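Two arms, one baseplate, purple cable everywhere. The Kerero build is standing up by itself and I am so happy I could cry into my tea 🧵

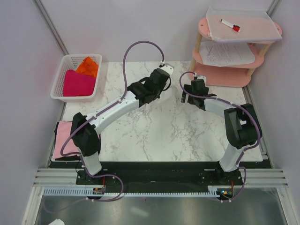 **Workshop / Robots / Kerero build log**

1/ For anyone new: this is my two-arm cloth folding project, living at the shared shop. Both arms are white links on black servos, and they face each other across the table so they can (one day!) hold a corner each.

2/ Yes, the tabletop is marble pattern. Milagros Durán was redoing her kitchen and had a piece left over. I wanted plain gray, she said trust me, and now I kind of love it??

3/ Cables. I went through three layouts before this one. First try was a tight run along the links, and the wrist yanked the connector every time it rolled. So now there are big loose loops, with little white clips holding down the rest. Looks a bit like a plate of noodles, moves so much better.

4/ That slotted gray strip out front is the cable guide, by the way. Everything from the left base is supposed to run through it. Supposed to. I still have purple loops hanging down there and I'll get to them this weekend (I said that last weekend too).

5/ The rail is aluminum extrusion and it's my favorite part of the whole thing. Need to shift a bracket? Loosen two bolts, slide, tighten. My first version was screwed straight into a board and I had to drill new holes for every change, ugh.

6/ Test laundry: magenta and orange in the basket, light pink over on the left edge. Bright colors on purpose, the white table makes them really easy to pick out. Widad Awwad gave me a whole bag of scraps and I've been going through them one by one.

7/ Spent so far: 800, and that's with the marble for free. Servos ate most of it. If you're pricing one of these out, put extra aside for cable and connectors, I blew right past my guess.

8/ Software side is slower. Last night's run was 100 grab attempts on a single flat cloth and 79 of them held on long enough to lift. The misses were mostly the gripper closing a hair too high, so I'm redoing the height calibration on the right arm next.

9/ Goal is one folded towel by April. Doesn't have to be a pretty fold! If you've got a good trick for finding the corner of a crumpled cloth, my replies are open.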